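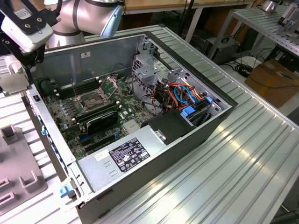

I finished the second season of Clellent on Sunday night and I have been grinning ever since! For anyone who hasn't started yet (please start), it follows Saadet, no, sorry, Sugiyama — I keep mixing up the characters with the people I watch it with — a quiet repair girl who finds a spirit living in the walls of her late uncle's shop. The last two episodes are nearly all set in that shop, and the background art is gorgeous. There's a long shot of her workbench with a computer tower on its side, panel off, green motherboard showing and the CPU socket open and empty, and it looks so much like the real thing that I had to pause and gawp at it.

Anyway, the story. Episode 11 is where Tedlow finally admits he knew about the spirit all along, and I really didn't see it coming, even though Saadet Saraç had been telling me since about the third week. She was unbearable about it. I loved how Sugiyama took the news: no shouting, she just put the kettle on and made him wait. Then the rain starts and that lovely piano tune from the opening comes back, slower, and yes, I cried into my toast.

My one grumble is Taseo. He gets a whole episode about his sister and then vanishes until the finale, where he has 2 lines! I'd have swapped the entire beach trip for one more talk between him and the spirit. Homa Dehghan disagrees and says the beach trip is the best bit of the season, mostly for the crab.

I've now ordered the first book of the manga, all 436 pages of it, and I hear it gives Taseo far more to do. It should be here in July, so expect a very long post about it then.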